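The Prindport Gauge

The tide gauge at Prindport had been reading high since April. The error was small, 13 millimetres at first, and fell within the tolerance the harbour office allowed. By midsummer it had doubled. The inspector from Worwood was sent to correct it.

She took the early ferry and walked the 300 metres of breakwater with the levelling staff on her shoulder. The gauge hut was locked. She opened it, logged the time, and compared the float reading with the staff. The difference was as reported.

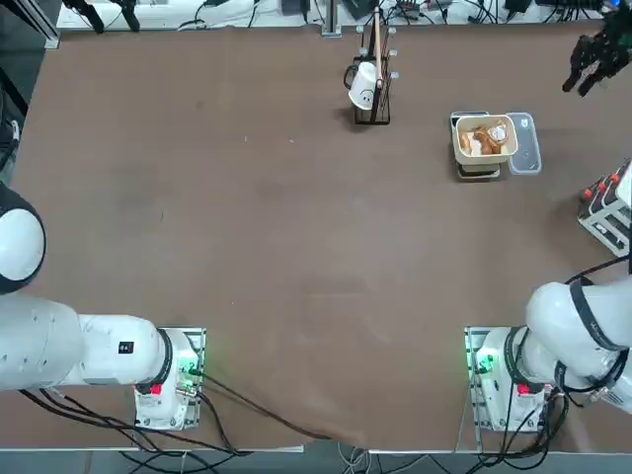

She checked the float, the wire and the counterweight. She cleaned the inlet pipe and took the reading again. The difference remained. She then ran a line of levels back to the brass bolt in the church wall, closing to 2 millimetres, which was good work in that wind.

The gauge was correct. The breakwater was sinking, and the hut with it.

She repeated the line from the other direction. Then she sat on the step and worked out the rate. At present, spring tides would reach the hut door in 6 years. The lower houses on Ondmont Row stood a little below the door.

The form issued by Asamoah, the contractor, had one box for instrument fault and one for operator error. She left both blank and wrote the figures in the margin – small, so that they would fit – then signed it and added the date, 8/26/25.

The ferry was late. She took one more reading while she waited.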